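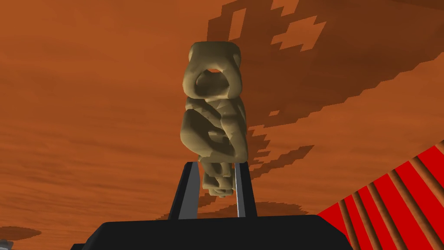
Seda simulated grasp cell: setup and upkeep

README for the simulated cell, covering installation, configuration, routine checks and repair of the common faults. The matching physical cell at Skemness has its own manual and is mentioned here only where the two have to agree.

Maintainer: Halyna Hnatiuk
Gripper model and contact settings: Anselmo Vasconcelos
Mesh intake: Rajitha Gazi
Last revised: Fri 15 October

Contents of the package

cell/ – scene files, table, lights, cameras
gripper/ – two-finger parallel gripper, visual and collision meshes, joint limits
objects/ – the grasp objects, one folder each
tools/ – the check scripts named below
logs/ – written at run time, safe to delete

The objects folder holds irregular shapes for the most part: knobby, lobed, with narrow stems and through holes. They were chosen to give the contact solver trouble. Boxes and cylinders live in a separate Pramanik set and load from a different path, given in the cell config.

Requirements

A machine with a GPU that supports offscreen rendering. The physics runs on the CPU and does not need the card. The renderer can fall back to software, but the wrist view then arrives late and the control loop will log missed frames.

Install the package into a clean environment. Mixing it with an older checkout leaves two copies of the gripper model on the search path, and the loader takes the first one it finds without a warning.

First start

1. Copy cell/default.cfg to cell/local.cfg. Edit only the local copy.
2. Set object_root to the full path of objects/. Relative paths work from the shell but fail when the cell is started by the scheduler.
3. Run tools/check_paths. It should print one line per folder and exit with code 0.
4. Run tools/check_gripper. The fingers open fully, close with nothing between them, and open again. The script compares the final gap with the value in the gripper file.
5. Run tools/check_view. It saves one wrist view with an object held in the fingers.

Look at the saved view before going further. Both fingers should rise from the gripper body at the bottom edge, with their tops at close to the same height and the lit inner edges facing each other. If one finger stands clearly higher, the camera mount has been rotated and step 3 under "Wrist camera" applies.

Physics settings

The step rate is 1,000 steps per second. Lower rates are accepted by the loader but the contact settings were tuned at this one, and thin stems begin to creep out of the grip when it is reduced. Do not change the step rate to make a slow machine keep up. Turn down the render rate instead.

Contact stiffness and damping are set per material pair. Finger to object is the only pair that should need attention. The values in gripper/contact.cfg were fitted by Anselmo in April against pull tests on the Skemness cell, and any local change should be recorded in the same file with initials.

Friction is set on the finger pads only. The outer faces of the fingers use the default value. If an object is picked up by the outside of a finger, the scene has gone wrong somewhere and the run should be thrown out.

Gripper

The two fingers are driven by one joint and a mirror constraint. The constraint is soft, so a hard object placed off center will push one finger back slightly while the other moves ahead. The allowed difference is 2 mm. Beyond that, tools/check_gripper reports MIRROR and stops.

To clear a MIRROR fault:

1. Stop the cell and reload the scene with no object.
2. Run the gripper check again. If it passes, the fault is in the object mesh or its placement. Go to "Object meshes."
3. If it fails on an empty gripper, compare gripper/joints.cfg with the released copy. The usual cause is a sign flipped by hand on the second finger.
4. If the files match, delete the cached model and reload. The cache is keyed on file time and misses edits made on a shared drive with a wrong clock.

Closing force is capped in the driver as well as in the scene. The lower of the two wins. Raising one and seeing no effect has cost several people an afternoon.

Wrist camera

The camera is fixed to the gripper body and looks out past the fingers. Its pose is stored relative to the body, not the flange, so it survives a change of arm.

1. Open cell/camera_wrist.cfg and check that the parent is gripper_body.
2. Check the near clipping distance. Set too large, it cuts away the top of the gripper body and the fingers seem to start in midair.
3. Check roll last. It must be zero. Earlier versions stored roll in degrees and the current one uses radians, so an old file loaded as is will tilt the view.

The table fills the background from most wrist poses, which is expected. No wall or backdrop is modeled behind it.

Lights and shadows

There is one main light. Shadows come from a shadow map kept coarse on purpose to hold the frame rate, and large shadows on the table therefore have stair-stepped edges with isolated lit squares inside them. This is the default look of the cell and does not need a bug report. It has no effect on contact or depth output.

For cleaner edges, raise shadow_map_size in the local config. Doubling it is usually enough. On the shared machines please set it back when the run is over, as the setting is charged against everyone's video memory.

Shadows that flicker between steps are a different fault. They mean the light is parented to a moving body. Set its parent to world.

Object meshes

Each object folder contains a visual mesh, a collision set and a short settings file. The collision set is a group of convex pieces. A single hull is rejected at load, as it would fill any through hole and wrap the narrow parts in empty space, and the fingers would then close on nothing and report a good grasp.

Checks for a new or repaired mesh:

– Units are meters. A mesh saved in millimeters loads 1,000 times too large and normally throws the arm out of the scene on the first step.
– The visual mesh is closed, with normals facing out.
– Through holes in the visual mesh are open in the collision set too.
– No convex piece is thinner than the minimum given in objects/limits.cfg.
– The center of mass comes from the visual mesh. Do not let the loader average it from the pieces.

Run tools/check_mesh on the folder, then tools/drop_test. The drop test releases the object above the table 10 times in different poses and fails if it sinks, jitters or does not come to rest within 600 steps. Jitter on objects with many small lobes nearly always traces to overlapping pieces at the narrow end. Merge the two smallest and run it again.

Rajitha reviews new meshes before they go into the shared folder. Send the folder with both logs attached.

Routine upkeep

Before each batch: check_paths, check_gripper.
After any driver or renderer update: all checks, including check_view, with the saved view compared by eye to the previous one.
After any change on the physical cell: compare finger length, pad width and closing speed with gripper/. Jörg Gerlach keeps the Skemness measurements and posts a note when pads are replaced.

Clear logs/ when the disk warning appears. The cell does not rotate its own logs. Contact logs are by far the largest and can be turned off with log_contacts = false, though a slip cannot be traced afterward without them.

Common faults

Object slides down between the fingers during hold
Check the step rate first, then pad friction. If both are right, look at the collision pieces at the point of contact. A rounded nub touching each pad at a single point will turn and slide even at full force.

Object shakes in a closed grip
Closing force too high for the stiffness in use. Lower the force. Raising the damping hides the shake in the view but leaves it in the force log.

Fingers pass through the object
Collision set missing or not loaded. The visual mesh draws normally in this case, so the view gives no hint until the fingers close.

Wrist view black
Offscreen context failed to open. Restart the cell from a shell and read the first lines of the output. On Sarniseo machines the display variable must be unset.

Known limits

Finger bending is not modeled. Pad wear is not modeled. Results on soft objects should not be carried over to the physical cell. The mirror constraint is stiffer than the real linkage, and Shanthi Sultana has a branch with a corrected version that still fails the drop test on two of the stemmed objects.

Reporting

Include the local config, the gripper check output and the contact log for the failed run. Give the object folder name and the scene version from the first line of the log. Reports about the physical cell go to Jörg.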